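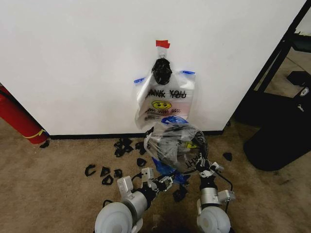
Week 4 handout: comparing grippers on soft stuff

Okay, so last week most of you told me the Skolov fingers were "better" and the Gorkow fingers were "worse", and when I asked at what, things went a bit quiet. Fair enough! This week we fix that, and we do it with plastic bags, which I've grown weirdly fond of as a test object. They weigh next to nothing, they never look the same twice, and a thin clear one gives your depth camera a terrible time.

Some notes from my own runs in March, before you start. I did 30 pick attempts per finger set off the carpet, two arms, same operator (me, with coffee). The Skolov set got hold of the bag more often, but it also liked to grab a bit of carpet pile along with it. The Gorkow set slid off the folds more but let go cleanly every time. So which is better? Depends what you're asking the arm to do next, and I want that sentence in your report in your own words.

Two-arm work is its own headache. With one gripper on the edge of a bag and the other reaching in, the second arm is chasing a target that shifts whenever the first one twitches. Try slowing the holding arm right down before you blame the fingers. Kendra Lachance ran the same task on the Després controller and got smoother motion than I did on the Brilano one – her gains are in the shared folder, please don't overwrite them.

What to log for each attempt: finger set, controller, which arm goes first, approach angle, closing force, and what went wrong if it did. "Missed" is not enough. Did it pinch air, slip off a fold, push the bag away, snag the floor? I had 1086 rows by the end of my trials and the ones marked "missed" were useless to me.

Do at least 20 attempts per finger set, and re-crumple the bag between goes. Keep your cables clear of the elbow joints too, I've replaced enough of those for one year.

Reports are due Thursday, August 6, 2026, by end of class. Bring your raw log as well as the plots – I do read them.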